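Planning and Budgeting a Kit-Packing Cell
Final report, equipment planning group
Project partner: Arcombe

1. Background

Arcombe packs small medical supply kits by hand. A kit is a flat cardboard blank that gets folded into a box and filled with a few light items. The company asked our group to work out what it would cost to have one robot arm do the filling, and in what order the equipment should be bought. We were not asked to design the folding step, although we had to leave room for it in the plan.

The total budget for the first purchase round, leaving out the arm, was $1000. The arm is already owned by the department and would be replaced by a leased one if Arcombe goes ahead.

2. What has to be bought

We split the equipment into parts that touch the product and parts that hold everything in position. The first group is the gripper fingers and the storage bins. The second group is the platform, the rails, the mounting board and the cable guides.

For the platform we compared two suppliers. Nisbet sells slotted aluminum profile cut to length, and Findix sells a complete table top at a fixed size. The Findix top is quicker to set up but cannot be made longer later. We chose profile from Nisbet. The cost for profile, brackets and screws came to $683, and this is the largest line in the budget.

Bins were a smaller decision but took more meetings than the platform. Open bins with a sloped front let the arm come in at a low angle, and they are cheap to replace. We planned for 3 bins per station, set in a row on a wooden board that extends past the edge of the platform. The board can be unscrewed and swapped for a longer one if more bins are needed.

3. Trial layout

We laid out the station at full scale before placing the second order. Two blanks lie flat next to each other on the platform, within reach of the arm, and the bins are stocked with mixed supplies. The middle one has only face masks. The right one has the odd shapes, including a test tube with a red cap and a labeled box. Small packages like the one in the gripper are the easiest items to budget for, as the standard fingers are enough.

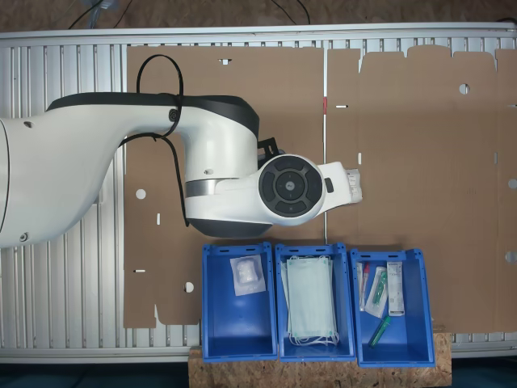 4. Changes to the budget

The trial layout led to two changes. We added cable clips and a sleeve for the line that runs over the arm, which were missing from our first parts list. We also moved the money for a second set of fingers from "optional" to "required." Masks stacked with their ear loops together are a different job from a stiff package, and we do not want Arcombe to find that out after the order is closed.

With both changes the total was $1002, so we were $2 over. We took out one spare bracket to get back under the limit. The quote from Fanduvix for the fingers is valid until April and should be renewed if the decision is made later than that.

5. Still open

The folding step has no price yet. Fanduvix offered a fixture for holding the blank while the sides are raised, but would not quote without final drawings of the box. Arcombe has not decided whether the box will change size.

We also have no figure for floor space. The partner should measure the packing room and send us the dimensions before the lease on the arm is discussed.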